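Texier keeps the kettle on the floor. The bench is full, so is the windowsill, and the only chair has a tray of half finished lids on it, which he moves for me and then forgets where he put it.

Quentin Texier makes baskets. Small ones, mesh, the sort you drop keys or clothes pegs into, and he has been making them in one upstairs room in Grillinholm since he gave up the job at Vogler. "I was in packaging there. Inserts, mostly. Eight years of making the bit people throw away," he says. He isn't bitter about it. He says the pension was decent.

The hexagons came later. His first baskets had square holes and he hated them. They sagged at the corners, he says, and looked like something for frying chips. He still has one, it holds his teabags.

"Everybody tells me bees. I wasn't thinking of bees. I was thinking of the fence at my gran's in Zosholm, chicken wire, the way you could lean on it and it gave a bit and then came back."

So he drew chicken wire. Made the walls too thin the first time, then too thick. The tenth one he kept.

I ask how many he sells and he pulls a face. A shop called Brullum took 100 of them in February and he thought that was it, made it, and then they didn't reorder until the summer. He spent the gap fiddling with the rim. It used to be the same mesh all the way up, and people said it snagged on jumpers. Now there's a solid band round the opening, square, smooth to run a finger along.

"My sister said it looked unfinished before. She was right but I left it a month before I told her."

Colours are a sore point. He likes blue. He would do them all in blue. Brullum wanted grey and something called oat - he says the word twice, oat, oat - and the oat ones came out looking like old plasters. There's a box of them under the stairs, if anyone wants some.

We have the tea. No milk, he's run out, and he goes down to ask next door and comes back without any but with a slice of cake in a napkin, which we split.

What goes in them, I ask. What do people write and tell him?

Pegs. Bulbs, the garden kind. One woman keeps her late husband's pipe cleaners in hers and sent a long letter about it, which he has pinned up over the light switch. A school ordered some for chalk. He is less keen on customers who stand them upright and then complain that thin things poke out through the holes.
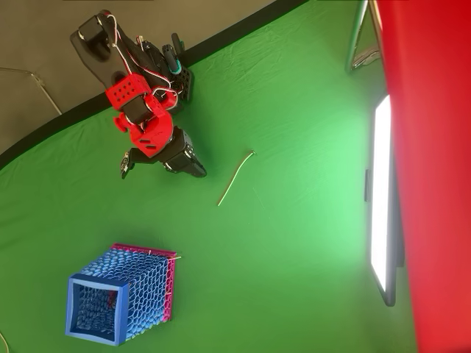 "A pencil's fine. A knitting needle's fine if it's a fat one. But a little stick, a skewer, anything like that, you put it in and the point finds a gap, course it does. Lay it down flat and tip the basket on its side, that's what I do. Then it's more of a little cupboard."

He does tip them on their side. Half of the ones in the room are lying down with the opening facing out, and he says they stack better that way too, though the one stack I can see is leaning on the radiator.

He has a notebook of changes, numbered. The last entry is 169 and says only "corner again". I ask what was wrong with the corner. He looks at it for a while and cant remember.

Next is a bigger one, for bread maybe, with a lid if he can get the lids to stop warping. He isn't taking orders for it yet. He would like to be asked though. "Put that in," he says, and goes off looking for the tray.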